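Hard Water, Gray Towels
What a season of wash tests at Clolton says about detergent, minerals and the limits of rinsing

Laundry textiles lose their color for several reasons, and fading is only one of them. A towel that has gone gray and stiff is often carrying material that was never rinsed out: calcium and magnesium salts, detergent residue and body oils bound together in the loops of the cotton.

Nokuthula Mkhize, a textile chemist in Clolton, began measuring this buildup in March. Tap water in her district tests at 400 milligrams of hardness per liter, well into the range classed as very hard. At that level, a good share of any detergent dose is spent on minerals before it reaches the soil in the fabric.

Her method is plain. Cotton samples are weighed dry, washed at a fixed temperature, dried to constant weight and weighed again. After 30 cycles without a softening agent, the heaviest sample in the first group had gained 141 milligrams. Soaked in a dilute citric acid bath, it gave up most of that gain, and the rinse water turned cloudy.

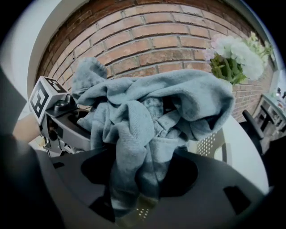
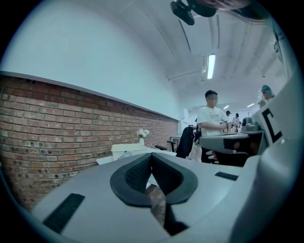
Dose matters more than brand. Hammad Bugti, who services commercial machines for Kekana, finds that most of his customers in hard water areas respond to dull linen by adding more powder. The extra powder helps up to a point. Past it, suds cushion the load, mechanical action drops and the rinse stage cannot clear what is left. He sets the dose from a water test and raises the rinse volume before he touches anything else.

Temperature is the second variable. Oils from skin soften in warm water and lift easily, while a cold wash leaves a thin film that traps fine dirt. Protein stains behave the other way – heat sets them, so a cool presoak should come first.

Fabric softener is a poor remedy. It coats the fiber, which feels smoother but absorbs less, and the coating holds residue in place. Thaís Pacheco, who buys linen for the guesthouses at Punport, dropped it from her wash program and now strips towels with sodium citrate when absorbency falls. Her check is a drop of water placed on the dry pile. If it beads, the towel goes into the soak.

Mkhize's second group of samples is running now, at the same hardness, with the load cut by a third and one added rinse. Weights will be taken every fifth cycle.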